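Allula Open Day

The Allula Open Day is a yearly visitors' day held by Allula, a small robotics workshop that teaches robot arms to handle soft and fiddly household things. I've been to it twice now and I wrote most of this entry, so please forgive the chatty bits. Other people have added to it since, mainly Kenta Kubo, who fixed my spelling of nearly everything.

Last updated: 2026-02-02

Background

The first open day was a pretty modest thing. Allula shared a building with Furkico, a furniture outfit, and the two of them simply opened the doors on the same December afternoon. Only 14 people came, if the sign-in sheet is right, and I think half of them wanted chairs. The one after that was announced properly and had a printed schedule — much better! It's been a December event ever since, which means everybody arrives in huge coats and there's never anywhere to hang them.

Wakana Tsuji runs the day. She also gives the opening talk, which lasts as long as it takes for the coffee to run out.

What visitors get to see

There are 6 stations in the main room and you can wander between them in any order. Some have folding, some have sorting, and one is always set aside for visitors who want to try driving an arm by themselves (there's a line, go early). Staff stand next to each station and will happily talk for as long as you let them. Mayu Chiba told me the question she hears most is whether the arm can do dishes.

The flower station

My favorite by a mile. The job sounds like nothing: pick up one artificial flower by its stem and stand it in a vase. But stems are thin, they roll, and they love to lie on top of each other, so the arm has to choose one and close on it without dragging the neighbors along. I stood there far too long both years. The stems lie on a crumpled pinkish cloth, and the arm comes at them with two pale, wedge-shaped fingers.

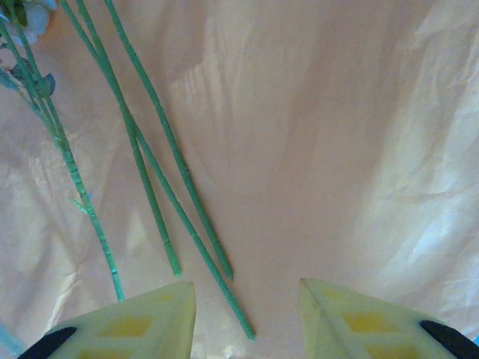
The cloth question

You wouldn't think a piece of fabric could start an argument, but it did. Bernardo Nogueira, who came along from Welon, wanted a flat gray mat so that the stems would show up clearly. Nanami Oshima wanted wrinkles and shine, the way a real bed or tablecloth looks, and she wanted the folds changed between tries. The two of them went back and forth on it in front of a whole crowd of us, very politely, and it was the best part of the afternoon. Nanami's side won, at least for now. The gray mat is still used when a new arm is being set up.

Practice tries

According to the wall poster, the flower task had 3,000 practice tries behind it before the most recent open day. Visitors who take a turn at the controls are given a paper card to keep score on. Mine is best left in my coat pocket.

Getting in

Entry is free but you do need to book, and places are capped at 100. The side door on the Arai parking lot is the one to use — the front door belongs to Furkico and they'll just send you back around. Kids are welcome at every station except the one with the big arm, where there's a taped line on the floor and a stool for anyone who wants to watch over the taller people.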